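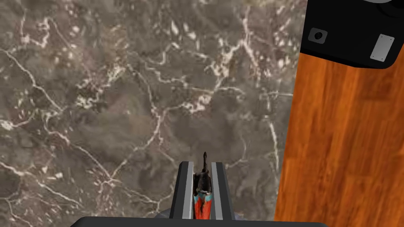
Slide 1. Rendered surface, dark veined marble meeting wood.

(Leave up while people find seats. Don't start until the door stops banging.)

Good morning. My talk is called "The Kitchen Counter as a Filing System," and I was given the slot right before lunch, so I'll be talking about kitchens to hungry people.

I spent eleven years helping people in Geltstead get their household paperwork in order. Taxes, deeds, warranties for appliances that died two presidents ago. In that time I have met one person whose papers were where they said they were. That was Han-gyeol Nam, who is sitting in the third row and who I promised not to embarrass.

(Pause. Wave at Han-gyeol.)

Slide 2. The pile.
Every home has the pile. It lives on whatever flat surface is closest to the door you really use. You can buy a filing cabinet. I sold plenty of people on filing cabinets. The cabinet ends up holding takeout menus and a drill, and the pile stays on the counter.

Ask for hands: who has a pile? Who has a second pile that came from cleaning up the first one? Keep your hand up if you are married to the pile.

Slide 3. What was in one.
Byung-chul Cheon let me sort his, all of it, over a weekend in July. 527 pieces of paper. More than 265 were envelopes with nothing in them. He had kept the envelopes. I asked him why and he said, "In case." I have thought about that answer a lot and I still have no follow-up.

Also in there: a check for $2,452, uncashed, four years old. Go slow here, people always gasp. The bank would not take it. The company that wrote it did send a new one after six phone calls, two of which I made myself in a voice I'm not proud of.

(If running late, skip the story about the Grarnitz water bill. If running early, tell it, but leave out the brother-in-law.)

Slide 4. What I used to tell people.
Touch each paper once. Color-code. Scan everything. I had a handout. I found a copy of my handout in three different piles, in one case under a cat.

Slide 5. What I tell them now.
Let the counter win. Put a tray on it. Mail goes in the tray. When the tray is full, you sit down with a drink and a trash can and you empty it. Anything with a deadline gets taped to the inside of the cabinet where the coffee is - you'll open that door tomorrow whether you feel organized or not. Anything you might need for taxes goes in one box with the year on it. One box. Do not make me come over there and look at your sub-boxes.

People want to know what size tray. Small. If you buy a big one you have bought a bigger pile.

Slide 6. Shared houses.
This is where it gets ugly. One of you is a stacker and one of you is a spreader. The spreader thinks a thing that can't be seen has been thrown out. The stacker has, on occasion, thrown it out. Two trays. Don't discuss it further.

(Water. Check clock.)

Take questions. Somebody will ask about apps. Say you've tried several and your passwords for them are in the pile.

Comments

marnie_k
Was in the room for this. Went home and found my car title inside a cookbook. Tray ordered.

Dell R.
Do you have the Grarnitz water bill story written down anywhere? We ran late and you skipped it.

hollis44
Two trays has been tried in this house. She puts her mail in mine.

Pat in Geltstead
I still have the old handout if anyone wants it. I know right where it is, more or less.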